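The Ferry Money

My uncle left me the boat ticket book and the debt that went with it. 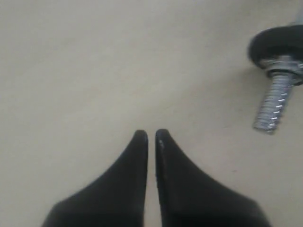 Sell it, my sister said, before I had even sat down. She said the Clastthorpe ferry had been losing money since we were kids and there was no reason to think it would stop for me.

I told her I would look at the books first. She said the books were why she wanted me to sell.

The ferry was a flat boat with room for 9 cars if the drivers were careful. It crossed from Clastthorpe to Berico and back, five times a day in the winter and more often in July. The crossing took eleven minutes. My uncle had run it for most of his life, and when he got sick he ran it anyway, sitting on a kitchen chair in the wheelhouse.

I drove up and let myself into the ticket office. It smelled like diesel and old coffee. The ledgers were on a shelf over the heater, one for each year, and the covers had gone stiff. I took down the last one and read it with my coat on.

He owed $2,268 to Vlachopoulos Marine for a rebuilt pump. That was the debt. I had expected a lot worse. The fuel was paid, the insurance was paid, and the county fee was paid through the spring. On the inside of the back cover he had written a list of initials with a dollar amount next to each one. The largest was 150. Most were under twenty.

I called my sister and read her the list.

"Those are people who owe him," she said.

"Or people he owes."

"He never owed anybody but the pump people."

The deckhand came in while I was still on the phone. He had worked there longer than I had been driving. I hung up and showed him the page, and he took off his gloves to hold it.

"That's the ones who cross on credit," he said. "This one's the school nurse. This one moved away. This one's me."

"You pay to cross?"

"My wife does. She works in Berico."

I asked if he wanted me to take his name off. He thought about it and said no, he would settle up when he got paid, the same as always. Then he asked if we were going to make the two o'clock, and I looked at the clock and saw there was a truck already waiting on the ramp with its lights on.

I had not run the boat since I was nineteen. The deckhand stood next to me in the wheelhouse and kept his hands in his pockets. I brought her off the ramp too fast and he didn't say anything. Halfway over, the wind came down the channel and pushed us toward the Hornuvton side, and I corrected, and then corrected again the other way. The truck driver ate a sandwich.

We bumped the Berico ramp harder than I meant to. The driver started up and rolled off, then stopped and put his window down.

"Put it on my account," he said.

I got the ledger out when we were back. I didn't know his initials, so the deckhand told me. I wrote the date under the old entries, 31/03/2024, the way my uncle wrote it, and then the two letters and the fare.

My sister called again at dinnertime and asked if I had decided. I said the pump seemed to be working fine. She said that wasn't what she had asked. I told her I had to go, there was a car on the ramp.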